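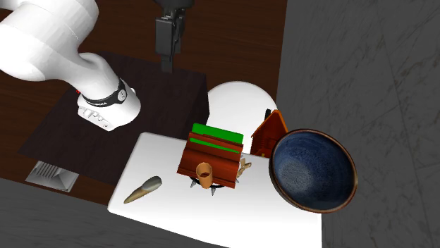

Call for participants: simulation build, Dandumby shared workshop

Dandumby is looking for a few people to help finish a robot arm build that has spent most of its life inside a computer. The project is called Netus. It runs in the evenings at our workshop, it pays a small stipend, and it will probably take longer than we say here.

I'm Imani Gallagher. I agreed to run Netus on the condition that I could write this call myself, so please read it as coming from someone who has watched three home robot projects get announced in this building and has yet to see one put a cup away.

What the project is

We want an arm that can clear a cluttered desk and put things where they go. So far we have a simulated room with an arm in it and a white board covered in the kind of stuff people leave lying around: a desk organizer, a little wooden cup, a toy-sized house, a big speckled bowl, a horn-shaped thing. The render looks good. I put very little weight on that. Marble veining and shiny floorboards are cheap, and I have never met a rendered bowl that was as slippery as a real one.

Before anybody buys another motor, I want to know whether what we learn in the simulation carries over to the bench. My guess is that a fair amount of it won't. If you would enjoy proving me wrong with numbers, you should apply.

The work

You would be doing some mix of the following. We'll sort out who does what at the first meeting.

Object matching. Find or make real versions of the simulated objects, weigh them, measure them, and fix the models that are off. Curved and spiky things first. The black ring with the spikes is going to be miserable to grasp and I want it kept in.

Scene editing. Rearrange the simulated board into 43 layouts, some easy and some deliberately awkward, with items tucked behind other items. The wooden house half hidden by the bowl is the level of awkward I mean. Save every layout, including the ones you hate.

Bench trials. Set the same layouts up on a real table and run the same motions on the workshop arm. Write down what happened. "Sort of picked it up" goes in the failure column.

Housekeeping. File names, parts bins, cables, the shared log. Everybody does this, including me.

Who we want

You don't need a degree, and I'm not going to be impressed by one. You do need to be comfortable with basic Python or willing to get there in the first two weeks on your own time. Experience with any physics simulator helps. So does experience fixing bicycles, sewing machines or anything else that punishes you for guessing.

You must be able to say "it didn't work" in front of other people. We had a helper on the Bodano build (the self-watering planter rack, now a shelf) who kept reporting good progress until the week we plugged it in. I don't want to do that again.

If you're mainly interested in making a video of the arm, please look elsewhere. If you believe household robots are two years away, you're welcome to apply, but expect to be asked for your reasons.

Time and money

Six hours a week, evenings, starting in May. Sessions begin at 6:30 p.m. and the doors get locked at 10. The stipend is $136 a month, paid at the end of the month. I know that's not a wage. It covers bus fare and dinner and I'd sooner print the figure than write "competitive."

The first stage lasts 90 days. At the end of it we look at the trial log, and if the simulated results don't match the bench results well enough to be useful, we stop and publish what we have. There is no second stage promised.

What you get

Bench space during project hours, use of the tools after a safety session, and your name on whatever we publish. All the scene files and logs will be open, so you can take them home and carry on without us. Oyelaran, the electronics group upstairs, has offered to look over the wiring on the real arm, and you can sit in on that.

How to apply

Leave a letter at the front desk marked Netus, or use the contact form on the Dandumby site and put Netus in the subject line. One page is plenty. Tell us:

What you've built, and whether it still runs.
One thing that worked on screen and failed on a table, and what you did next.
Which evenings you can't do.

No cover photo and no list of keywords, please. I read all of them myself and reply within 30 days, including when the answer is no. Applicants under 18 need a parent's signature for the bench work.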